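Gondside Works Bulletin: Cable Storage and Bend Radius

The first part of this series dealt with connectors. This one deals with the cable between them, which is replaced more often at Gondside than any other stock item.
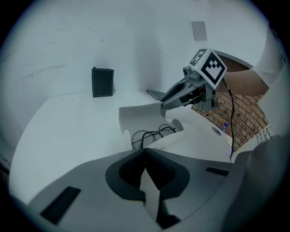 Most conductor failures start within an inch or two of the plug, where a flexible cable meets a rigid body. Strands break one at a time. Resistance rises, the joint warms under load, and the jacket hardens. By the time the fault shows up as a dropout, a good share of the copper may already be gone.

The rule in the stores is a minimum bend radius of 4 times the outside diameter for cable that stays put. Cable that flexes in service needs more, and the maker's data sheet takes priority over the house rule in every case. Measure to the inside of the bend.

Coil by the over-under method. Winding every turn the same way puts a full twist into the cable per loop, and the twist comes out as kinks when the coil is pulled straight. Alternate loops cancel it. Secure with hook-and-loop tape, never with a nylon tie pulled tight. Ties deform soft jackets and can shift the pair spacing in data cable enough to affect return loss.

Temperature matters less than people expect indoors, with one exception. The upper racks in the Carnegie building reached 80 degrees Fahrenheit in July, against 70 at floor level. PVC jackets stored there felt tacky and had picked up dust. Stock has been moved down two shelves — the empty space now holds conduit fittings.

The Trellar test bench is available for continuity and insulation checks. It logs to the Nedine stock database, so scan the tag before connecting the lead. The database holds more than 3,000 entries, many for leads scrapped years ago. If you cut up a lead, close its record the same day and put the tag in the tray by the bench.

Part three will cover strain relief and glands.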